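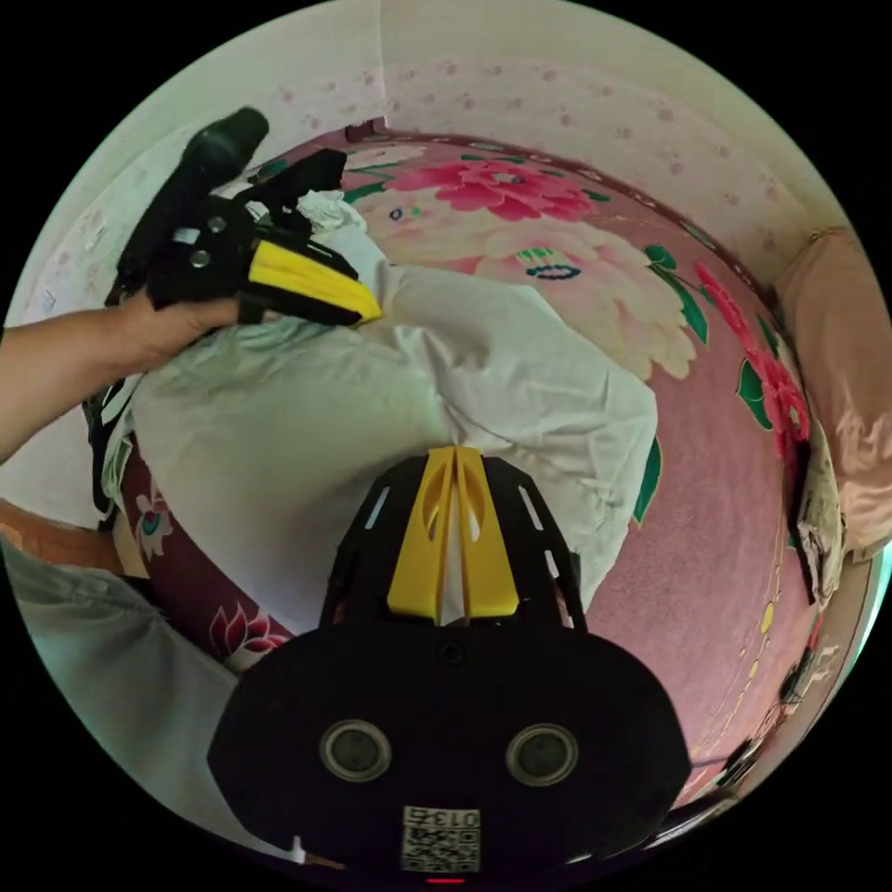
Figure 4. Two hand grippers at work on a white cloth. The fingers of the near gripper are almost closed.

Section 4. Fingers That Stick or Fail to Open

This section covers the fault recorded at the Kernindale site, where a Paltier hand gripper stayed closed on a bed sheet after the operator let go of the trigger. The operator pulled, the sheet tore, and the left finger came back bent. No one was hurt. The same fault can occur on any pair used with thin or loosely woven cloth.

The usual cause is fabric drawn down between the fingers as far as the base. Lint in the finger track has the same effect but builds up slowly. A bent finger can also catch on the one beside it.

CAUTION: Do not put your own fingers between the gripper fingers to free cloth. The return spring can close or open them without warning.

4.1 If a gripper sticks during a recording

1. Stop moving both hands. Do not pull against the cloth.

2. Say "stop" out loud so that the person at the recording station can mark the take.

3. Lower the stuck gripper until the cloth is slack. If the cloth is on a bed, rest the gripper on the mattress.

4. Open the other gripper and set it down away from the cloth.

5. Release the trigger fully and wait 2 seconds. In many cases the fingers will open by themselves.

6. If they stay closed, switch the gripper off. Hold the body in one hand and ease the cloth out sideways with the other, keeping your hand outside the finger tips.

7. If the cloth still will not come free, cut it. A sheet costs less than a set of fingers.

Note: Keep the stopped take. Mark it as faulty and do not use it for training. The Jornilano software will otherwise read the stuck fingers as a normal grasp, and the robot may learn to hold on to cloth it should let go.

4.2 Checking the gripper afterward

1. Look down the gap between the fingers. It should be even from base to tip when they are nearly closed.

2. Brush out the finger track with the dry brush from the kit. Do not use oil. Oil collects lint and will mark the cloth.

3. Open and close the fingers 19 times with nothing between them. If they hesitate on any stroke, take the gripper out of use.

4. Wipe the sensors with a lens cloth.

5. Switch the gripper on and run the zero check. An error code of 855 means the finger position does not match the trigger position. Repeat steps 1 and 2, then run the check again. If the code comes back, replace the finger set as a pair.

6. Write the number from the label in the fault log, along with the type of cloth. Send the entry to Ayuba Kwofie before the next session.

CAUTION: Do not straighten a bent finger by hand. It may look flat and still catch under load.

4.3 Working with piled clothes

Most sticking happens when the tips are pushed deep into a pile and closed on several layers. Pick from the top layer and close on a fold or an edge. Keep the two grippers apart until each has a hold, and check for drawstrings, lace and loose threads before you start.

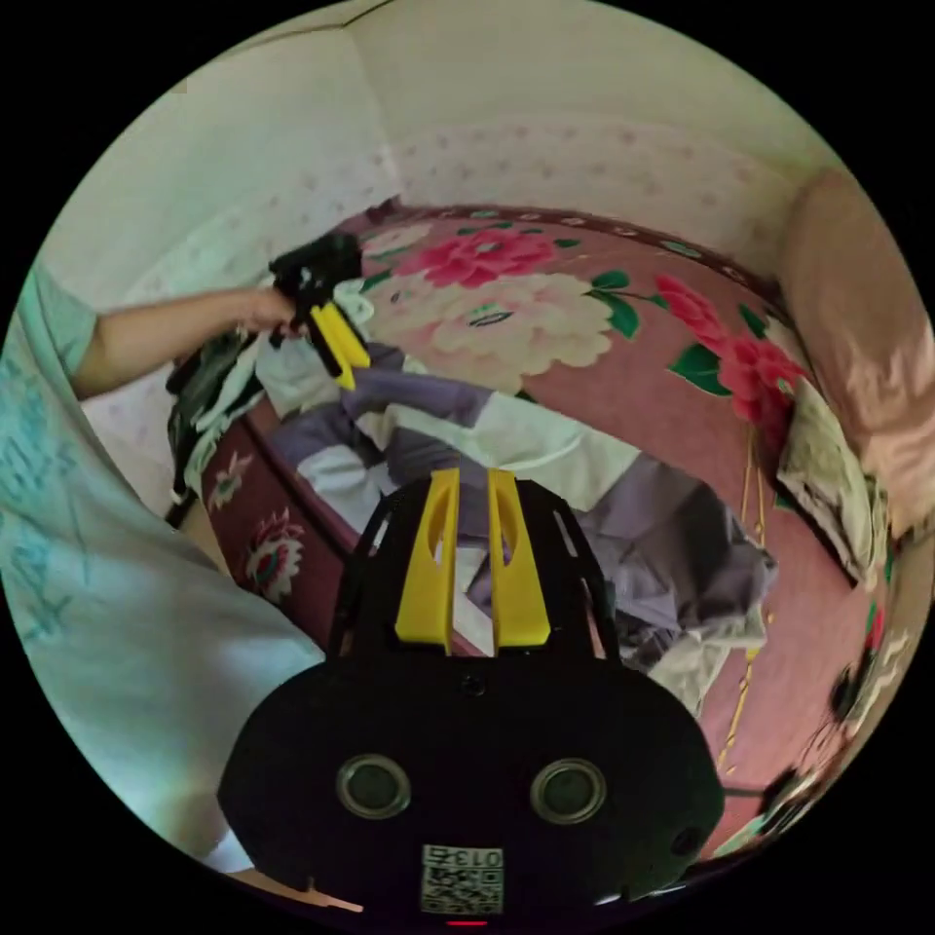

Can I keep recording with one gripper while the other is being cleaned?

Only if the task sheet lists it as a one-handed task. For two-handed tasks, end the session or fit a spare, and run the zero check on both grippers before the next take.

4.4 Returning a gripper for repair

Remove the battery and pack it separately. Leave the bent fingers attached, and put any scrap of caught cloth in a bag with the gripper. Ship to the Vigfúsdóttir service desk with a copy of the log entry. Units sent without a log entry are held until one arrives.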